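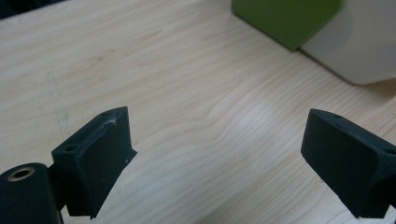
Pale wooden tabletops refinished at Prustlow library

The reading room at Prustlow library reopened on 20 April 2021 with its tables back in place after a programme of sanding and refinishing. The work was carried out by Mulcahy, a joinery firm based in Undel, and covered seven large tables and two smaller ones used for the local maps.

The tables are solid ash, made for the building when it opened, and had last been treated in November eight years earlier. A survey of the furniture found that the old varnish had worn through along the front edges, where forearms and bags rest, and had turned yellow in the middle of each top. Water had reached the bare wood in several places and left grey marks. On one of the map tables a joint between two boards had opened far enough to take the edge of a coin.

Replacement was considered first. The quoted price for new tables of the same size, with a laminated top, was higher than the price of repair, and the frames under the existing tops were sound. The library service chose repair and placed the order with Mulcahy before the winter.

The tops were unscrewed from their frames and taken to the workshop in two loads. Each was left flat on bearers for a fortnight so that the wood could settle to the moisture level of the workshop before any cutting was done. Loose joints were opened, cleaned of old glue and clamped up again. The old varnish was then scraped off by hand, as a belt sander would have clogged and could have left hollows in the softer bands of the grain.

Sanding was done in four stages, from a coarse paper to a fine one, working along the grain. Between the third and fourth stages the surface was wiped with a damp cloth and left to dry. Damp makes loose fibres stand up, and if they are cut back at this point the finished table feels smoother and stays that way after it is first cleaned. The grey water marks came out with sanding on most of the tops. Where they went deeper they were treated with oxalic acid solution, rinsed and dried before work went on. Faint traces remain on one table near the window.

The finish is a hard wax oil with a small amount of white pigment. Clear oil darkens ash and brings up its yellow tone, and the pigment offsets this so that the wood stays close to its colour when newly sanded. Two thin coats were applied with a pad and buffed after each. The sheen is low. Test boards with a full matt finish and a satin finish were left in the reading room for a month before the choice was made, and the satin board showed too much reflection under the ceiling lights for readers using glossy maps.

An oiled surface marks more easily than varnish. Scuffs from bags, book corners and metal fittings will show sooner, and finger marks can be seen when the light falls across the top at a low angle. Against this, a damaged patch can be rubbed down and oiled again on its own, with no need to strip the whole table. Varnish does not allow this, as the edge of a patched area remains visible. Mulcahy has supplied the library with a maintenance sheet, a tin of the same oil and a set of pads.

Under the sheet, tops are to be wiped daily with a cloth wrung out in plain water and dried at once. Spray polish is not to be used. It leaves a film of silicone that stops fresh oil from soaking in, and it is hard to remove once it has got into the grain. Ink should be blotted and left for repair. Hot cups are not permitted in the room, and this rule has not changed.

A light coat of oil is planned once a year, when the room is closed for stocktaking. The tables will be done in two groups on successive evenings, with the windows open, and can be used again the next morning. Full hardness takes seven days, and during that period nothing heavy should be dragged across the surface or left standing on it overnight. Used oil cloths are to be laid out flat to dry outdoors before they are thrown away, as they can heat up and catch fire if left in a heap.

The fixing of the tops to the frames has also been altered. The original screws passed straight through the rails and held the boards tight, leaving no room for the wood to swell and shrink across its width with the seasons. This was the cause of the open joint on the map table. The new fixings are steel plates with slotted holes, set into the rails, which hold the top down but let it move a few millimetres either way. The plates cannot be seen from a normal sitting position. Felt pads have been fitted under the legs, and the worn brass feet on the two map tables have been kept.

The total length of table edge rounded over during the work was not recorded, but all front edges now have the same small radius. The earlier edges were square and had splintered in places. The corners have been left slightly sharper than the edges to match the shelving.

The seating plan is as before, apart from one table moved away from the radiator on the north wall. The joiners advised a gap of at least half a metre between any solid wood top and a heat source. The reading room seats the same number of people in its new layout, and the power sockets remain within reach of every table on that side.

Similar work is being considered for the branch library at Flondstead, where the tables are beech and carry a thicker varnish. A sample area on one of them has been stripped to find out how deep the staining goes. Beech moves more than ash as the air dries and dampens, and the fixings there would need longer slots. No date has been set, and the cost will depend on how many of the tops can be kept.

Readers who notice sticky patches, raised grain or loose fixings are asked to tell the desk and give the number stamped on the inside of the table rail.

Recent items
Undel swimming pool to trial earlier opening hours
Flondstead footbridge closed for deck repairs
Prustlow map collection: 272 sheets now listed
Bus route 192 returns to its usual stops
New drying racks for Undel allotment store
Prustlow market hall roof survey completed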